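Isholm Desk Lighting Survey - data card
Version 4, released 02/03/2020
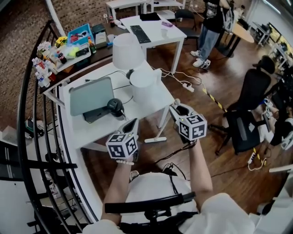

Saron Negussie asked on the project list whether the lux values can be compared between homes and offices, given that window orientation was recorded only for the offices. They can be compared for evening readings. For daytime readings, filter on source = "artificial" first.

Summary

The data set contains illuminance readings taken at desk height in homes and small offices in Isholm and Himbridge. It is intended for work on task lighting and glare. One row is one reading at one desk.

Contents

readings.csv - 173 desks, one or more rows per desk
desks.csv - desk surface color, lamp type, shade shape, distance from lamp to work area
sites.csv - town, building type, window orientation (offices only)
units.txt - units and rounding rules

Collection

Readings were taken with the sensor flat on the desk surface, at the near edge and again beside the screen. Each position was read with the desk lamp on and with it off. Ceiling lights were left as the occupant normally has them, and their state is in the field ceiling_state. Values are in lux, rounded to the nearest whole number.

Missing values

Empty cells mean the reading was not taken. A zero is a real zero. Nine desks have no lamp-off reading and are flagged in desks.csv.

Changes since version 3

Two Himbridge sites were entered twice under different spellings and have been merged. The column lamp_temp is now lamp_cct - scripts that use the old name will fail. The Asfaw correction for sensor angle is applied in the file and should not be applied again.

Known limits

Most readings date from July, so daylight values run high for the year as a whole. Laptop screens were left at the occupant's own brightness setting, which was not recorded. The sample was not drawn at random.

Loading

The files are UTF-8, comma separated, with a header row. The Drolach import script reads them without options. Join on desk_id, then site_id.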